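Ristine Hand-Held Gripper: Set-up and Recording Guide
Section 4. Bed Station, Session Set-up

Revision of 25 September 2022
Prepared by Nadja Leitner. Method questions to Gerardo Caruso.

4.1 Scope

This section covers the preparation of the bed station for hand-held recording with the Ristine gripper. Demonstrations recorded at this station are used to train the Surau policy on cloth tasks: picking up a folded item, carrying it across the mattress and laying it down. Charging, firmware and lens calibration are dealt with in Section 3 and must be complete before you start.

The method depends on the fingers being seen in every image. Surau takes its estimate of jaw opening from the image alone and has no encoder signal to fall back on. If the fingers are masked by a sleeve, a strap or a hanging piece of cloth, the episode cannot be used.

4.2 Checking the fingers

1. Hold the gripper level over the mattress with the camera side up.
2. Release the trigger fully, then close it slowly until the finger tips touch.
3. Look at the seam between the tips. They should meet along their full width with no sideways offset.
4. Check the round screw caps on both arms by hand. Tighten any that turn, using the hex key from the Melis kit.
5. Keep the fingers closed and start the zero recording. Hold still until the tone sounds.
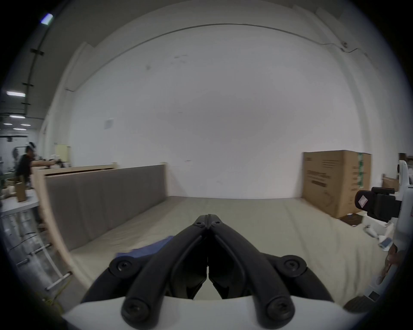 6. Open the fingers to the stop and hold again until the second tone. The software stores both positions and uses them to scale jaw opening between 0 and 1 for the rest of the session.

Note: Repeat steps 2 to 6 after any change of finger pads. Values from an earlier session must not be copied across, even for the same gripper.

CAUTION: Do not put fingers between the arms while tightening the screws. The linkage closes under spring force if the trigger slips.

4.3 Mapping the station

The gripper position is recovered from the wide-angle camera by visual tracking. A plain wall and a plain mattress cover give the tracker little to work with, and most tracking losses at this station occur when the camera is pointed straight down at the cover. The mapping pass reduces this by storing the fixed objects around the bed first.

1. Start a new map in Billey and enter the station code.
2. Stand at the open side of the bed. Hold the gripper at chest height and pan slowly from the headboard to the opposite side.
3. Lower the gripper to working height and repeat the pan in the other direction.
4. Move the gripper towards the back wall and return to the starting point. The map is closed only when the start is recognised again.
5. Read the feature count. A map with fewer than 3000 points is rejected and the pass must be repeated.

Boxes, shelves and the headboard all serve as landmarks. They do not have to be tidy, but they must stay where they are until the session ends. If a box near the mattress is moved, delete the map and return to step 1.

Note: People moving in the background are tolerated. The tracker discards points that do not agree with the camera motion. People should keep clear of the mattress itself.

4.4 Starting position for each episode

1. Bring the gripper over the mattress with the fingers open and the pads facing each other.
2. Keep the pads clear of the cover. Contact before the start tone shifts the first contact label and spoils the episode.
3. Tilt the gripper so that part of the back wall and at least one landmark remain in view beyond the fingers.
4. Press the record button once. Wait for the tone, then begin the movement.

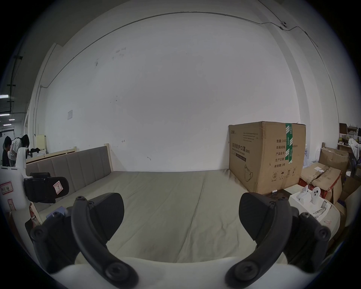
Figure 4-2. Gripper held open over the mattress, landmarks in view beyond the fingers.

5. End with the fingers open and lift clear before pressing the button again.

Record in blocks of 16 episodes and repeat the zero recording between blocks. Episodes should last about 400 frames; much longer ones usually contain a pause and should be trimmed in Billey before upload.

4.5 Effect of the mapping pass

In February we compared sessions with and without the mapping pass. The set held 608 episodes, split evenly between the two conditions and recorded with the same gripper. Tracking losses were clearly less frequent with the pass, and the remaining ones fell mostly in the laying-down phase, when the camera is closest to the cover. The pass made no measurable difference to the jaw opening estimate, as expected.

The comparison was made at a single station. It should not be applied to the table stations, where the surfaces carry more texture and the pass is optional.

4.6 Faults

Map does not close: return to the exact starting point and hold still. If there is no tone, repeat the pass at a slower speed.

Jaw opening reads below 0: the zero recording was made with the tips apart. Repeat 4.2 from step 2.

Tracking lost in mid-episode: stop, discard the episode and raise the gripper until the wall is in view. Do not try to continue the same recording.

For pad replacement see Section 6.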